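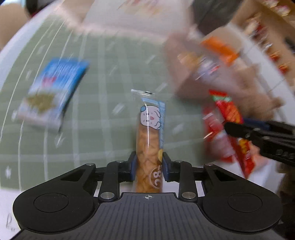

Re-waxing a cotton jacket, second attempt

The first time I re-waxed this jacket I used too much wax, too little heat, and did it in the kitchen in January. The result was a coat with white bloom along every crease and a tacky patch on the left shoulder that picked up fluff for two winters. These are my notes from doing it again, written mostly so that I can find them in another few years.

The jacket is a mid-weight waxed cotton, unbranded as far as I can tell, bought second-hand at Limwood market. The lining is plain cotton and the main zip is brass. The cloth had gone pale at the elbows, the cuffs and the line where a bag strap sits, and rain was soaking through at the shoulders after a ten-minute walk.

Cleaning

No washing machine, no detergent, no hot water. Any of the three will strip the remaining wax unevenly. I brushed the outside dry with a stiff nail brush, then wiped it down with a sponge and cold water. The cuffs needed three passes. The collar had a greasy line on it which I dabbed with a little saddle soap on a damp cloth, and that took out some wax as well, so it got extra later.

After that it hung over the bath for two days. Last time I gave it one night and I suspect there was still water in the seams when the wax went on. Water in the seams would account for the bloom, or at least some of it.

Wax

I used Frimpong hard dressing, which comes in a 200 g tin. Femke Verbruggen, who has done more of these than I have, prefers a softer blend that spreads without melting. I tried hers on the inside of a pocket flap and found it easier to apply but slower to lose its stickiness. For a jacket worn over wool I wanted the harder one.

The tin goes in a pan of hot water with the lid off until the contents are fully liquid. They should be clear. If there is still a cloudy lump in the middle it will go on in streaks. The water needs to be kept just under a simmer, and topped up, and none of it should get into the tin. I put a folded cloth under the tin to stop it rattling.

Application

Work in a warm room. I waited for March and put the heater on, with the jacket flat on an old sheet. A cut-up cotton T-shirt works well as an applicator. Sponge holds too much and sheds crumbs.

Order of work, for what it is worth:

Back panel first, as it is the largest and the most forgiving. Then the shoulders and yoke, then sleeves, then fronts, then collar and pocket flaps. Seams get a second rub with the edge of the cloth, pushed along the stitching. Avoid the corduroy on the collar entirely, and the inside of the pockets. I missed this the first time and had waxy keys for a month.

Each panel gets a thin coat, then the hairdryer. I have an old Bredance travel model which is weak, and that was the actual fault on the first attempt: the wax was being softened and pushed about without ever sinking into the cloth. I borrowed a proper one from Frans Van Wijk. With enough heat the surface goes from dull to glossy and then, a few seconds later, back to an even matt as the wax is drawn in. That second change is the one to wait for. If the gloss stays, there is too much wax and it should be wiped off with a dry cloth while still warm.

The whole jacket took an afternoon and most of the tin. I would buy a second if the cloth were any drier than mine was.

Curing

It hung in the hall for a week, away from the other coats. It smelled like a candle shop for the first three days and then stopped. The sleeves were still slightly tacky at the end of the week, so I gave them another minute each with the hairdryer and wiped them down. They have been fine since.

Results

No bloom so far. The colour is darker all over, close to what is visible under the pocket flaps where it never faded. The elbows are still a shade lighter than the rest, and I think the fibres there are simply worn. I have walked home in steady rain twice and the shoulders stayed dry both times. The seam at the back of the neck let in a little on the second walk, and I will go over it again with a stub of beeswax before autumn.

Still to do: the zip is stiff at the bottom, and one of the cuff studs has started to pull through the cloth. I have a leather washer to put behind it if I can find one thin enough.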